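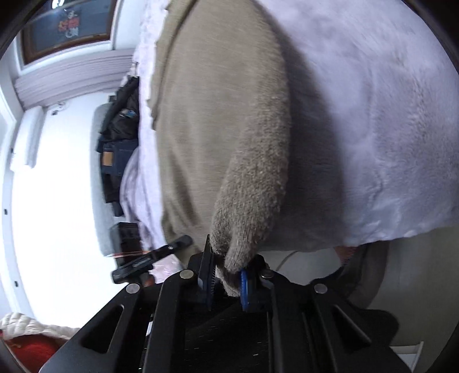
Last changed: September, in the evening

Quintana Shore Walks: trip notes and track files

This folder keeps the notes and tracks from our walks on the coast between Plimano and Stidow. I made it first for my own family, then two friends asked for a copy, so I put a little order in it. Please use it if you plan to go there on foot.

What is inside

notes/ has one text file for each walk. The file name is the starting place and the ending place, for example plimano-drilberg.txt.
tracks/ has the recorded lines in GPX format. There are 907 points in the longest one.
birds.csv is the list of birds we saw or heard, with the walk and the time of day.
ferry.txt has the ferry hours, copied by hand from the board at the Stidow pier.

Size

The whole folder has 3,060 rows in birds.csv and up to 80 lines of text in each note. It opens well on an old computer.

How the notes are written

Every note begins with the way to reach the start, by bus or by ferry. After this comes the path itself, then the places for eating, then what I would do differently the next time. Distances are in kilometers and heights are in meters. The highest point of all the walks is the old signal house above Drilberg, at 140 meters, and the wind is strong there even on a mild day.

In birds.csv the column "sure" has yes or no. I wrote no when we only heard the bird, or when it was far out on the water. Terns were difficult for us and most of them are marked no. The nesting ground behind the Quintana dunes is closed in spring, so there are no rows from that part for those months.

Known problems

The track from Plimano to the lighthouse has a straight line across the bay. We did not walk on the water, the receiver lost the signal under the cliff.
The bakery in Drilberg is closed on Tuesday. Two of my notes say it is open every day, and I have not corrected them yet.
Some bird names are in the local form. I am changing them slowly to the common English ones.
The ferry hours are for summer only. Ask at the pier in other months.

Use

You may copy and change everything for your own trips. If you put the tracks on another site, please keep this file with them. Corrections are welcome, most of all for the path south of Stidow, where the steps to the beach were under repair and we had to go back by the road.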